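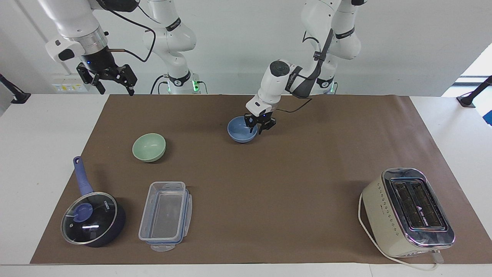
Photo: Clutia Workshop. Free to use with credit.

PRESS RELEASE
For immediate release
11 August 2019

Two-armed kitchen robot takes shape at Clutia shared workshop

Members of the Clutia Workshop in Setov have got a pair of robot arms working side by side on a kitchen table job, and they would like the public to come and see it. The project, known to everyone in the building as Hayat, began in January as a conversation over a broken lathe and has since taken over the long table by the window.

The aim is easy to state and hard to do. Hayat should be able to clear and set out ordinary kitchen things: bowls, a saucepan with its lid on, a plastic food box, a toaster. Everything the arms practise on is the sort of item you would find in a cupboard at home, and the members chose it that way on purpose.

"We could have used wooden blocks and had a lovely easy summer," said Seul-gi Sun, who leads the build. "But a bowl has a rim, and a rim is a wonderful problem. It's thin, it's curved, and if you come in at the wrong angle the whole thing skates off across the table. The first time the gripper picked one up and put it down again without a clatter, people came in from the bike shed to find out why we were shouting."

Each arm ends in a simple gripper with two fingers. The left arm does most of the bowl work at present, while the right waits up out of the way until its turn comes. Getting the two to share a table without bumping elbows took up most of the spring. The members' answer was to give each arm a resting pose, high and back, and a rule that only one may reach into the middle at a time. Both arms moving together is the next big step, and the group hopes to show a first try at it before the end of the year.

The tabletop is covered with a sheet of brown paper, which has turned out to be one of the most useful parts of the whole build. Members pencil the starting places straight on to it, tear it off when it gets too scribbled over, and roll out a fresh length. Old sheets are kept in a tube under the stairs, with notes in several people's handwriting, and make surprisingly good reading.

Aminu Danladi joined the workshop to mend a guitar amplifier and now writes much of the code that decides where the fingers should go.

"I had never touched a robot before this," he said. "My background is in school timetables. You'd be amazed how much of it carries over – two things want the same space at the same moment and somebody has to wait. The clear plastic box is my favourite and my least favourite. You can see the paper straight through it, and so can the software, so it has a habit of deciding there's no box there at all. We're getting better. Last month it managed 21 tries out of 30, and I went home very happy indeed."

The toaster remains the hardest thing on the table. It is heavy for its shape, the chrome throws back the light, and the cord wanders wherever it likes. For now Hayat is only asked to nudge it a short way and stop. Saucepan lids are going rather better, thanks to the knob in the middle, which gives the fingers something definite to hold.

The control program, named Keneo, was written by members on workshop evenings and will be shared free of charge, along with drawings for the table fixings and the full list of mistakes made so far. The list currently has 40 entries and Seul-gi Sun insists it will be published unedited.

Visitors are welcome at the next open afternoon, when there will be short demonstrations, a chance to guide an arm by hand under supervision, and tea. Children should bring an adult. Anyone with odd-shaped bowls or unloved pans to spare is warmly invited to bring them along – the arms need variety, and the members have run out of their own.

About the Clutia Workshop
Clutia is a members' workshop in Setov with benches for wood, metal, bicycles and electronics. It has 300 members, and beginners are welcome in every part of the building.

Press contact
Seul-gi Sun, Hayat project, Clutia Workshop, Setov
Interviews and visits to the build can be arranged on request.

ENDS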